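Small Business Marketing Forum > Video and Animation > Explainer videos
Thread: Explainer on the landing page or in the outreach email? Conflicting numbers

hollowreed
Joined: June

I do B2B lead generation for a firm that sells stock control software to independent shops. The product is called Rullow. We have one animated explainer, made in-house, 90 seconds, voiceover and captions. It sits at the top of the landing page and is also linked from the second email in our outreach sequence.

The page version gets plays but few demo requests. The email version gets few plays but most of those people book. My manager wants to drop one of the two placements and put the editing time into the other. I am not convinced the figures support either choice.

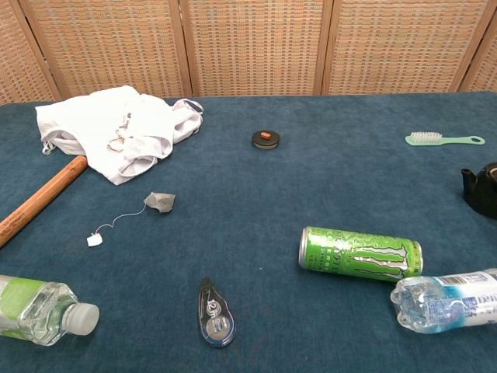
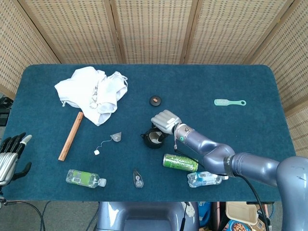
Joana Morais: You are comparing two different audiences. Anyone who clicks a link in the second email has already read one email and opened another. The page audience includes people who arrived from a search and left. Of course the booking rate differs. What you want is the booking rate among page visitors who play the video against page visitors who don't, and even that is biased towards people who were interested to begin with.

hollowreed
Understood, and that is roughly what I told my manager. We do have the split for page visitors. Players book more often than non-players, but the gap is small and it moves from month to month. Hosting is on Patrício, so the play events go into the analytics with a session identifier. Email plays are tagged separately.

pelham_k
Is autoplay on? If it is, your "plays" on the page mean nothing. We had a client whose play rate fell by most of its value the day autoplay was switched off, and the number of demo requests did not move at all.

hollowreed
Autoplay is on, muted, with captions. I filter out anything under 4 seconds.

pelham_k
4 seconds is too low for muted autoplay. A visitor reading your headline will pass that without looking at the video. Use 15 as the floor, or count only sessions where the sound was turned on. I would do both and report them as separate lines.

stavewright
I disagree with using sound as a signal. A lot of people watch with captions in an open office and never unmute. If you count only unmuted sessions you throw out exactly the people who watch at work, and for B2B that is most of them. Use percentage watched. If they get past the half-way mark, they watched it.

pelham_k
Percentage watched has the same fault under autoplay. A tab left open in the background will reach 100 per cent.

stavewright
Not if the player pauses when the tab loses focus. Patrício does this by default, or did when I last set one up. It's under playback, "pause when hidden".

hollowreed
Checked. It was off on our account. I have turned it on and will treat everything before today as unreliable.

Martim Caldeira: Two separate points.

First, 90 seconds is long for the top of a landing page and acceptable for an email link. Someone who clicks a link labelled as a video expects to watch a video. Someone who lands on a page wants to know what the product is. I would cut a 30 second version for the page: the problem, the product, one screen of it working, then the button. Keep the full length for the email.

Second, your manager's question is framed as a choice between placements, but the email version costs nothing to keep. The file already exists and the link already exists. The only cost is updating it when the interface changes, and you would have to do that anyway for any video you kept.

hollowreed
The update cost is the real argument on our side. The interface changed 3 times this year and each change meant re-recording two scenes and re-timing the voiceover. With two lengths that becomes two jobs.

Martim Caldeira: Then build the short one entirely out of scenes from the long one and don't record separate narration for it. Write the script so that the first section stands on its own. When a scene changes you replace it once and export twice.

Joana Morais: That works if the first section was written that way. Most explainers spend their opening on a character who has a bad day at work, and you can't cut that down to anything. It needs a rewrite before the edit. I would also take the interface out of the short version altogether. Show the result, such as the reorder list or the end of day report, redrawn in a simplified form. A simplified drawing survives a redesign and a screen recording doesn't.

pelham_k
Against that: buyers of software want to see the software. We tested drawn screens against real ones for Jarnbridge and the drawn version had more completions and fewer demo requests. Small sample, but I would not call the question settled.

Joana Morais: Where was it placed, and what was the length of each version?

pelham_k
Product page, same script, the drawn one slightly shorter. So yes, length could account for some of the completions. It doesn't account for the requests.

stavewright
It might. If the shorter one ended before the call to action was on screen long enough to read, you would see exactly that result.

pelham_k
Fair. The end card was the same duration in both, I have just looked. But I take the point that it wasn't a clean test.

judia_user
Sorry to ask a basic question. We make ours in Judia and the email tool strips the embedded player. How is everyone getting video into the email at all?

stavewright
You don't embed it. Use a still from the video with a play icon drawn on it, linked to a page that holds the player. Keep the file small and put proper alternative text on it, as a good share of recipients will have pictures blocked. Add a plain text link underneath. In our campaigns the text link gets clicks from people the picture never reached.

judia_user
Does the linked page need to be separate from the main landing page?

stavewright
Yes. Otherwise you can't tell the two apart in the reports without tagging, and tags get lost when people forward the email. A separate page with the video, one paragraph and the booking form. No navigation.

Martim Caldeira: I would keep the navigation. In outbound, the recipient doesn't know you. A page with no way to reach the rest of the site looks like a phishing page, and some of them will want to check the company before filling in a form. Removing it makes sense for paid traffic and I don't think it carries over.

stavewright
I have only tested it on paid traffic, so I can't argue with that.

hollowreed
Ours has the navigation in and I will leave it. The plan as it stands, for anyone reading later:

Autoplay stays on for now with "pause when hidden" enabled and the floor raised to 15 seconds. Percentage watched reported on a second line. I will rewrite the opening so that it can be exported alone as the 30 second cut for the page. Full version stays in the second email. The interface question is open, so the short cut keeps one real screen for the first run and a drawn one for the second, with the same length and the same end card.

Joana Morais: Run them at the same time and split the visitors. If you run one after the other you will be measuring the season. Retail buyers behave differently before and after the holidays.

hollowreed
Noted, will split. The page tool only supports an even split between two versions, which is enough.

pelham_k
And turn autoplay off. I will keep saying it.

hollowreed
One variable at a time. It is next on the list.

Last edited by hollowreed, 2024-12-20. Reason: corrected the playback setting name.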